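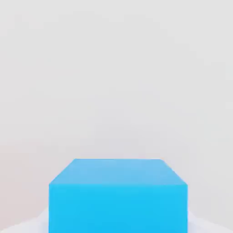 Subject: Re: Equipment request, simulation before purchase

Last updated: 7 Jun 2024

To all members of the Rirkley equipment list:

The earlier message read:

> Stikska has quoted for 2 arms. Can the order wait until
> the simulated block tasks are finished? The plain blue cube
> is the only object we have modeled so far.

The order can wait. The quote remains open through August, and the budget line will be held until then. Simulation work will continue on the Yupanqui workstations, for which 114 hours have been set aside. Nearly 65 percent of the line is reserved for the arms, and the remainder covers mounts and service.

Groups that need objects other than the cube should send their requirements to the Sosari planning desk before the order is placed.

Rirkley Equipment Planning Office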